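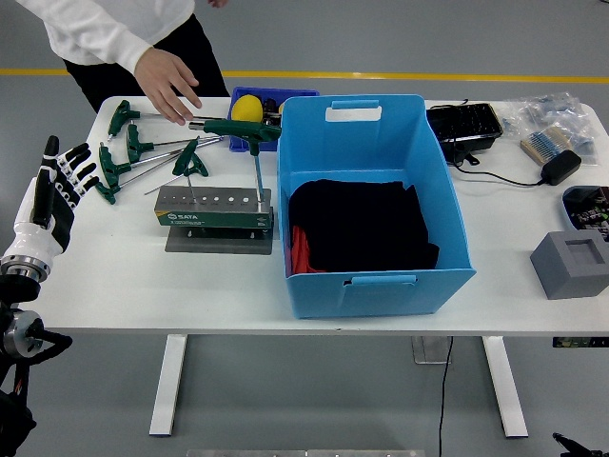

Paraskevi Moschos wrote:

> Before I sign anything I'd like to know why the second hand costs as much as the arm it goes on. The Berncombe quote lists the arms together on one line and the hands on two separate lines, and the hand lines are the ones that went up since December. Could we run one hand and one plain gripper for the first year and buy the other hand later? Also, is the service plan required or is that just how they wrote it up?
>
> Paraskevi

Paraskevi, all,

Taking these in order.

The hand is expensive because of the fingers. Each one has its own drive and its own wiring, and Berncombe doesn't repair them on site. The arm is a much simpler thing to build and they sell a lot more of them. I asked Ondrejka for a price on a comparable hand and it came in close enough that I don't think we are being overcharged. Their lead time is longer, 17 weeks, and their wrist flange doesn't match our arms, so we would need an adapter on top of that.

One hand and one gripper is possible. Yannick and I went through the task list on Monday and marked what really needs fingers on both sides. Putting hex keys back in their stand can be done with a gripper if the handles are all turned the same way first. Cloth is harder. Folding a garment or getting it out of a bin without dragging everything else along is where the gripper loses, and those tasks are most of what we promised for the second half of the year. So if we go with the gripper now, we should move the cloth work to the back of the schedule and say so in the plan. I would still rather buy both hands, but I can live with it.

The service plan is optional. Hiwot called them and they confirmed it. Without it we pay for each repair plus shipping, and the hand is out of the building the whole time. With it we get a loaner. My suggestion is to take the plan for the hands and skip it for the arms.

Other lines people asked about:

Spare fingertips. The quote has 6. Please leave that alone, we will use them.

Power adapters and cables. Not in the quote. I have put $100 under small parts. If that gets cut we will end up taking it out of the tool money again.

Tables. We do not need new ones. The white ones are fine and the legs are level. Esperanza wants one more so that the electronics boards and component bags can have a place of their own, away from the arms. There is one in storage we can use, no cost.

Bins and trays. Same as before, buy as needed.

Software seats. Illamico charges per arm and not per person, so this line stays the same whichever hand option we pick. The renewal is $2121 and it has to be paid before the new arms can be registered. This is the only item with a hard deadline – if it slips, everything behind it slips too.

Still open: whether freight is included. The quote says "delivered" on the first page and lists shipping as extra on the last. Hiwot has asked and is waiting on an answer. Please don't send the purchase request until she has it in writing.

I'll change the spreadsheet to show both options side by side, two hands in one column and hand plus gripper in the other. If anyone has a line to add, send it to me directly and keep it off the list.

Shagufta Tanoli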